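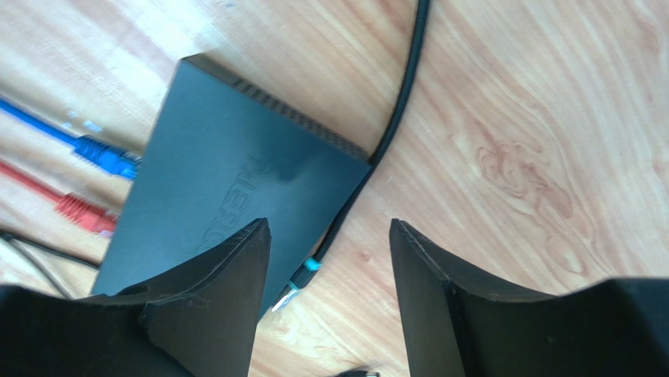 Wing-yan Lai

I put off dealing with the network cables for far too long, and I bet you have too. They breed behind the furniture, they collect fluff, and the minute you need to move one you find it's wound around four others. So I've been making myself do it properly, one box at a time, and these are the habits that have stuck.

Start by bringing the whole mess up to a table. Lying on the floor with a flashlight in your teeth is no way to sort cords! Label each one before you pull it – a strip of masking tape folded over like a little flag, and a pencil. Pencil doesn't smear the way my felt tip did.

Give yourself more room than you think you'll need, and bring a basket for whatever turns out to be spare. Mine are the plain Murkitz ones, and I own more of them than I'd like to admit.
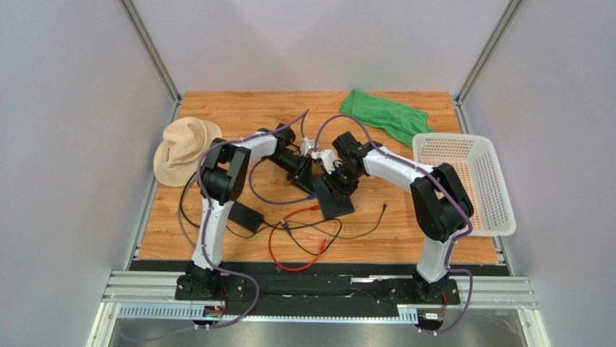 Black cords, one red one, and a white basket at the side.

Power first, then network. I plug the adapter in at the box end, lay the cord out flat until the twists relax, and only then start on the rest.
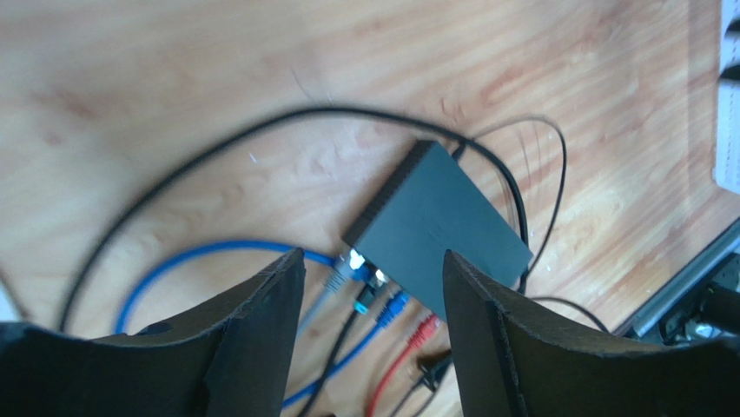 Color is the cheapest label there is. I used to buy whatever was on sale at Skallness, all gray, and then spend ages tugging on one end to see what wiggled at the other. With two blue plugs and a gray one side by side, like on this switch, you can tell at a glance which is the odd one out. Pick a color for each room and write it on a card inside the closet door. And please keep the vents clear. I've caught myself stacking mail on mine (sorry, little box).

For long cords, make wide loops, wider than feels natural, and fasten them with a soft tie. Tight coils around your hand put a kink in them that never quite goes away.
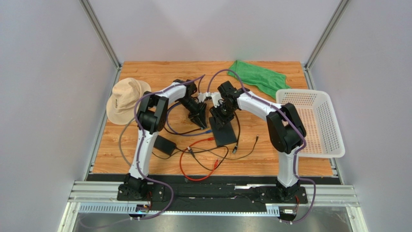 Baskets are my weakness, but they do need a few rules. One kind of thing in each, nothing piled over the rim, and a tag on the front. I like the sort with holes in the sides, like the white one here, so I can peek in without tipping everything out. Just push it well back onto the table before you load it, with no corner hanging over the edge. I once lost a full basket of chargers that way and was fishing them out from under the stove until June.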